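碗柜搬家记:共用厨房餐具整理小项目报告

先交代一下背景。我们这栋宿舍叫Overgaard,一层楼共用一个厨房,碗柜里的东西是一届一届留下来的,谁的都有,谁的都不算。六月要换橱柜,所有餐具得先腾出来。这门课的期末项目正好要求“解决一个身边的收纳问题”,我就报了这个题目,指导老师是Dilek Kurtuluş。她看完开题只回了一句:“先别买收纳盒。”后来我发现这句话真的很管用(我当时购物车里已经放了一堆隔板了……)。

一、原来什么样

老柜子三层,最上面那层够不着,里面全是大家嫌大、嫌重的东西。中间一层最乱,盘子和碗混着摞,想拿下面的一个就得把上面的全搬开。我在厨房里坐了几个晚上,一边吃泡面一边看大家怎么拿碗,发现几乎所有人都只用最外面那几个,里面的根本没动过!最下面一层放锅,锅盖单独塞在旁边,一开柜门就往外滚,我的脚趾可以作证。

二、分类

一开始我想按颜色分,觉得会很好看,摆了一晚上就放弃了。同样颜色的碗口径差太多,摞起来歪歪扭扭,手一碰就晃。第二次按用途分,饭碗、汤碗、沙拉碗,结果室友们吵了起来:有人拿汤碗吃麦片,有人拿沙拉碗煮方便面,用途这东西根本说不清嘛。

最后还是按“能不能套在一起”来分。口径和弧度差不多的归成一摞,套不进去的单独放。每摞最多六个,再高我就不敢一只手端了。这个数没什么理论依据,就是我自己端着走了几趟试出来的。中间还去Etavley那边的二手店看了看别人怎么摆,店里的阿姨很热情,教我在两个碗之间垫一张厨房纸,说釉面最怕的不是摔,是来回蹭。

三、装箱

预算一共2000,包括箱子、纸和标签,最后只花了1357,剩下的退回了项目经费。箱子选的是硬塑料的周转箱,纸箱我也试过,底下受潮以后一提就软,陶瓷又沉,实在不放心。装的顺序是先重后轻,箱底铺一层旧毛巾,成摞的碗侧着靠,单个的大碗最后放。

侧着靠这一点我跟搭档争了很久。她觉得碗就应该口朝上平放,像在柜子里一样。我查了Grusier搬家公司的打包说明,上面写的是盘子要竖着放,碗没提。于是我们两种都试了一遍,平放的那箱装得少,而且上面空出一大块,只能拿报纸塞。侧放的更紧凑,拿的时候也顺手,不过要留意碗沿,别让它直接顶着箱壁。

说到碗沿,这次整理我最喜欢的就是一只大陶瓷碗,米白色的釉,里面满满都是橄榄绿和深褐色的花叶,尖尖的叶子,打着卷的纹样,还有像小雏菊一样的圆花,空隙里全是小点点。碗口描了一圈细细的深褐色。

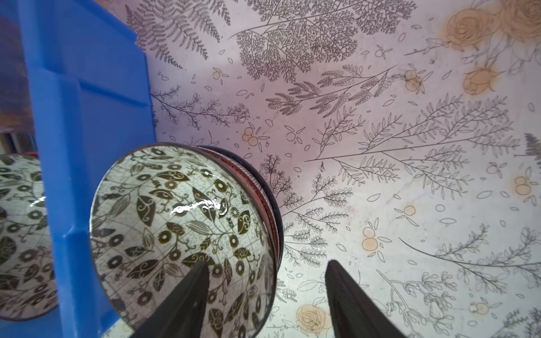 它跟哪一摞都套不到一块儿,所以一直是单独放的。我给它写的标签是“大花碗,轻拿”,搭档嫌不够专业,改成了“单件A”。我又偷偷改回来了。另外那摞口沿带黑边、红褐色和细条纹的碗就省心多了,一个套一个,从侧面看过去一圈一圈的,标签上写“套碗”大家就都懂。

四、放回去

新橱柜装好以后,我们把常用的碗放在腰部高度,大件放下层,最上面一层只放节日才用的东西。柜门内侧贴了一张手画的位置图,画得有点丑,但是能看懂。Drorkthorpe楼的同学来参观过,问能不能把表格发给他们,我发了,顺便提醒他们别按颜色分。

五、反思

做得不好的地方也得写。第一,标签用的是普通便利贴,厨房油烟大,没多久就卷边了,应该一开始就用防水的。第二,问卷设计得太长,收回来的很多只填了前半页。第三,我没有在整理前拍柜子的照片,汇报的时候只能靠嘴说“之前真的很乱”,老师笑了,但还是扣了分。

后续想做的是锅盖,它们现在还在滚。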